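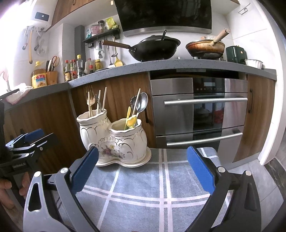

A ceramic utensil holder on the table

Kena dimming thermostat for vivariums
Sold by Cirngate
Price: £55
Page last changed: 2019-09-19

We stock this one with our eyes open. Thermostats are sold on promises, and the box for the Kena carries more of them than we would like. We have left most of those out of this page and put in what we think you can rely on.

What it does
It dims the heat source up and down to hold a set temperature. Plug the thermostat into the wall, plug the heater into the thermostat, and fix the probe inside the vivarium. There is a dial for the temperature and a light that fades as the power drops. No app, no graph, no wifi. Some customers ask for those. We have yet to see a gecko that benefited from a graph.

What the box says
"Suits all reptiles." A thermostat doesn't know what you keep. It suits reptiles whose heat comes from something that can be dimmed, and whose keeper has looked up the right temperature first.

"Laboratory accuracy." No laboratory is named, so we would ignore this. Set the dial, wait until the temperature has settled, then check it against a separate digital thermometer with its own probe. If the two disagree, believe the thermometer and move the dial. The numbers printed round the dial are a starting point.

"Cuts your heating bill." Compared with what? A heater with no control at all will use more power, yes, but you shouldn't be running one like that anyway. A draughty room or a badly fitting glass door will cost you more than your choice of thermostat.

"Handles 1,000 watts." The label on the back of the unit says the same, and we have no reason to doubt it, but very few home set-ups come anywhere near. Please don't take it as an invitation to run a whole rack from one probe. The thermostat only knows the temperature where the probe sits, and the tub at the other end can be well off.

What it works with
Basking bulbs: yes, this is what it is best at.
Ceramic heaters: yes, though a pulse thermostat is cheaper and does the job just as well.
Heat mats: it will run them. We would buy the Peng mat thermostat instead and keep the change.
UV lamps: no. Don't dim a UV tube or a mercury vapour lamp with this or any other dimmer.

Fitting the probe
The lead is 2 metres long, which is enough for most vivariums standing near a socket. Fix the probe with the clips supplied and throw away the sucker, which will not hold on warm glass for long. Keep it out of the direct beam of the bulb. A snake that pushes the probe into its water bowl has just told the thermostat that the whole vivarium is cold, and the bulb will come on full. So clip it firmly, and look at it every time you clean out.

The night setting
There is a switch for a lower temperature at night. It works from a light sensor on the front, so a lamp left on in the living room can keep it in day mode. If that sounds like your house, turn the feature off and use a plug-in timer for the light. Plenty of species do perfectly well with the heat simply allowed to fall, provided the room stays warm enough. Check yours before November, when rooms start getting cold overnight.

Kena or Dulley?
We also sell the Dulley, which costs more and has a digital screen and a high temperature alarm. Is it better at holding a temperature? Not that we can tell. The alarm is worth having if you are usually at home to hear it. If you are out all day, it will be beeping at the lizard.

Guarantee
The maker gives 2 years, against faults only. Keep your receipt. Water inside the casing is not covered, so mount the unit outside the vivarium and above the height of the mister.

In the box
Thermostat with fitted mains plug
Probe on lead
Clips, screws and sucker
Instruction leaflet, in rather small print

Not in the box
Thermometer. Buy one, from us or from anybody else.
Bulb guard. Needed wherever an animal can reach the bulb.

Returns
Unused units can come back in the original packing. Used ones only if faulty.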